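Salport Gear Plate Set
Fuder range, small mechanical assembly

Back in stock from October. Round plate, pins, small spur gears. Bench kit for teaching, practice builds, fit checks. Sold as a set or as loose parts — see the bottom of the page for spares.

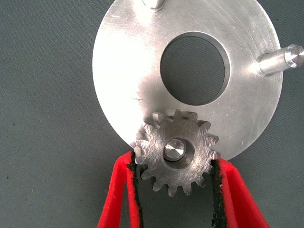
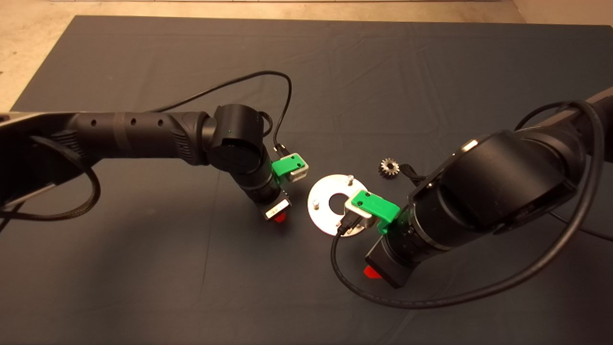
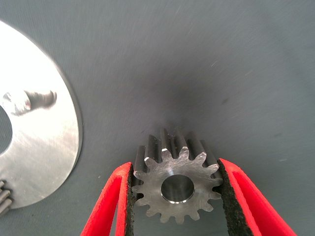
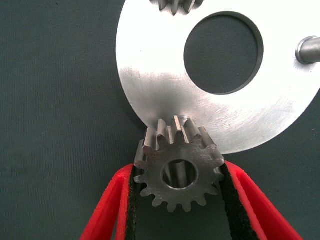 Salport set. First, third and last pictures: the steel spur gear close up. Second: bench with the dark cloth down.

What you get
Plate — aluminium, brushed face, large round through-hole. Machining marks are normal and not a fault, please dont send it back for those.
Pins — short, plain shank, stand up from the face of the plate.
Spur gears — steel, straight-cut teeth, round bore right through. Matt finish, will show light tool marks out of the packet.
Printed build sheet, 2 sides.

Fitting
Plate flat on a cloth or mat, pins up. Wipe pins and bores first. Drop the gear on square, let it find its own way down. If it stops part way, lift off, turn it a tooth and try again. No hammers. Mesh the second gear by hand before you let go of it.
Small drop of light oil on each pin, no grease — it picks up fluff from the cloth and then the teeth feel gritty.

Care
Keep dry. Steel gears will spot if left in a damp shed. Aluminium face scratches easily, so store it flat and don't stack gears on top of it. Scratches dont affect the fit.

Ordering
Part no. 197. Single sets go out in 3 working days, class packs in 7. Class packs are boxed at Favham, spares come from our Setiawan counter so may arrive seperately.
Spare gears and pins sold singly, same part number with G or P on the end. Plates on their own — ask first, we don't always have them.
Returns unused and in the original bag please. Oiled parts can't go back on the shelf.

Queries on fit, bulk prices or a missing build sheet: Qistina Kwok, Favham office, mornings best.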